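Numine Hut-to-Hut Route Guide
Section 3: Setting Up for the Petkov Ridge Crossing

Read this section the evening before you leave Drelunberg. It covers the ridge crossing only. For the valley approach, see Section 2.

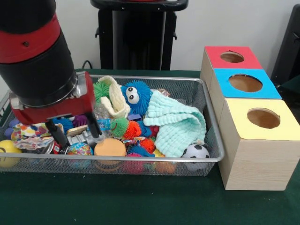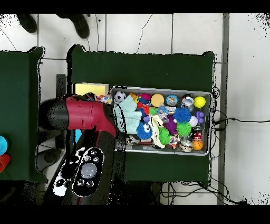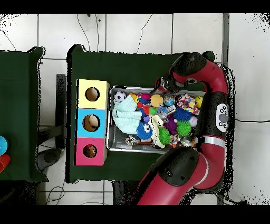
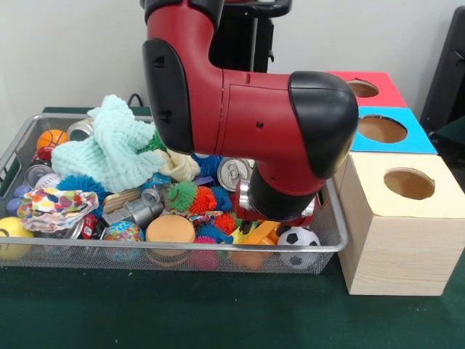

Before you start

1. Collect your hut card from the Drelunberg office. The office opens at 7 a.m. and closes at noon.
2. Write your name, your party size and your planned hut in the route book by the door.
3. Check the wind notice. If the red flag is posted, the ridge is closed and your card stays valid for the next open day.
4. Fill all water bottles. The spring marked on older maps is dry from July on.

Note: Cards issued before April have the old hut numbers. Ask Zdenka Angelovski at the desk to swap yours.

The climb to the saddle

5. Follow the white-and-blue blazes from the chapel. The trail gains 700 meters to the saddle.
6. At post 104, take the left fork. The right fork leads to a hunting cabin and ends there.
7. Put on your helmet and harness at the bench below the first cable – there is no flat ground after it.

Caution: Do not clip two people to the same cable section. Wait until the person ahead has passed the next anchor.

On the ridge

8. Keep both lanyards clipped except when passing an anchor, and then move one at a time.
9. Stay on the south side of the cairns. Snow on the north side can overhang well into June.
10. If you hear thunder, turn back to the saddle or go down by the gully exit at the third cairn.

Note: The gully exit adds two hours to the day. It comes out on the Tridumthorpe road, where the last bus leaves at 6:40 p.m.

Arriving at the hut

11. Hand your card to the warden, Zlatko Kolev, and leave your boots in the rack.
12. Report any loose anchors by post number. For urgent problems, use the hut radio and ask for station 427.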